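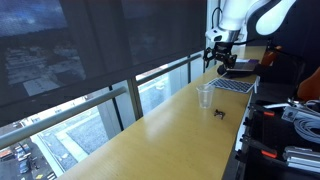
Joltota opens its robot workshop to the neighbors

Print this story | E-mail this story

If you have walked past the Joltota building in Estitside lately and wondered what goes on behind the blinds upstairs, you would have had a fine chance to find out at the company's November open house, when the doors opened at 8 in the morning and the coffee, I am happy to report, was ready before the first guests were.

Joltota has been working on robot arms for small workshops for seven years now, and most of the people who came had never stood next to one (I certainly hadn't!). Veronika Bodnár, who led the morning tours, took us up the stairs in small groups and let everybody get a good look at the white arm that works over the long counter by the window, with its black gripper and its view down to the parked cars.

"People expect it to be fast, and then they find out how patient you have to be," Bodnár told our group. Her team spends a lot of its time on the kind of everyday things you would find on any desk or kitchen counter, a clear plastic cup for instance, and she was very good about answering questions from the younger visitors, several of whom wanted to know if the arm could do their homework.

The open house drew 771 visitors by closing time, a good many more than last year, and the line for the afternoon demonstrations ran down the stairs and out to the sidewalk for a while. Imre Csonka and his granddaughter waited through all of it and said they would do so again. "I ran a lathe for most of my life," Csonka said. "I wanted to see what the young people are using, and they were kind enough to let me talk their ears off."

Downstairs, the local firm Torvik had a table with gears and motors to take apart, and Piroska Oláh from the Sillaseo after-school club signed up children for the winter classes, which still have a few places left. Joltota also used the day to hand the club a gift of $3,000 for tools and parts. Oláh said the money would go first toward decent screwdrivers, as the ones they have now have been through a great deal.

Andor Szűcs, who manages the workshop, said he hopes to hold the next open house in the spring, when the courtyard can be used as well and the line can wait in the sunshine. Schools that would like to bring a class before then are welcome to call the front desk.

Contact the newsroom | Copyright Estitside News, all rights reserved | Back to top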